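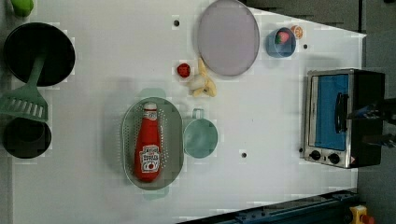
Leonilde Veloso told me over the phone that if I stood up tonight and talked about motors for half an hour she would leave at the break, because what people with a bench at home want to hear is how you get the thing to pick up a cup. So, Leonilde, the motors get one paragraph, and you can have your coffee during it.

(Wait for people to sit. Thank Eduardo for the projector.)

Good evening, everybody, and thank you for coming out in December! My name is Benvinda Caldeira, and most of you know me as the person who keeps asking to borrow the good hex keys. I want to talk about the arm I've been putting together at the Rocha workshop, which I call Lutitz, and about the table it works at, which ended up taking more of my year than the arm did.

The motors, then. I bought them used, I replaced two, and I wrote down every part I paid for, down to the last washer. The total was 723 dollars, and I'd spend it again. Done, Leonilde.

Now the table. I started out with plain wooden blocks, the way all the tutorials do, and I got bored and so did everyone who stopped by. Kitchen things are much more fun and a great deal meaner. A mug seen from above is a circle with a little handle, and the handle can point anywhere it likes. A colander has holes and a rim, and if you lay a ketchup bottle in it the fingers have to reach down inside without catching the edge. Then there's the slotted spatula. If it rests across the frying pan with its head hanging past the side of the table, where do you grab it? I still go back and forth on that. (Ask the room. Let them argue a bit, it's the best part.)

Toy food is my favorite. Strawberries, bananas, all in bright colors that are easy to tell apart on a white top, and you can drop them all evening long with nothing to mop up.

The toaster oven is a different kind of problem. It's big, it's tall, and the arm has to go over it or past it to get at everything else. Lev Stetsiuk wanted it gone. I wanted it kept, because my own kitchen has things in the way too, and we compromised by teaching the arm to lift higher before it travels.

(Slow down here.)

Please, please put a stop button where your hand already is. Ours is a yellow box with a red top, down at the corner of the table by the rail, and I make every visitor press it before they do anything else.

On practice runs: we do 20 in an evening, then we quit, even when it's going well. Tired people set up sloppy tables.

(If there's time, tell the one about Wiesława and the banana. Otherwise straight to questions, and pass around the parts list.)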